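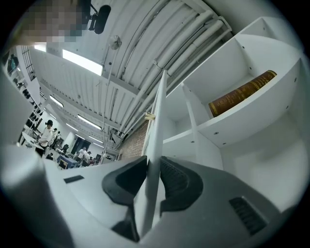
Canto delantero de la estantería blanca, visto desde abajo.

Junio, 16:40. Ensayo de flecha en baldas, segunda tanda.

El folleto de Hallen promete 900 N por balda sin deformación apreciable. No dice con qué luz entre apoyos ni durante cuánto tiempo, así que de momento el dato me sirve de poco.

Montaje: balda de 1000 mm, apoyada en los extremos, carga repartida con sacos. A 400 N la flecha es pequeña y se recupera al descargar. A 620 N ya se ve a ojo, y al descargar queda algo. Repetí con otra balda del mismo lote y lo mismo. No me creo que sea el comparador, lo puse a cero dos veces.

Los soportes de Uncombe, que según Wundport «eliminan» el pandeo, no eliminan nada. Puede que lo retrasen — habría que medirlo con el mismo par de apriete, y en la primera tanda no lo apuntamos. Esos números yo no los usaría.

Duda: la humedad. El lote Duangkaew llegó en otro palé y no sé si se acondicionó igual. Comparar los dos lotes así es hacer trampa.

Pendiente:
— pedir a Hallen las condiciones del ensayo, por escrito
— dejar una balda a 400 N toda la noche y leer a las 8:00
— apuntar el par esta vez

No subir la gráfica a la carpeta común todavía.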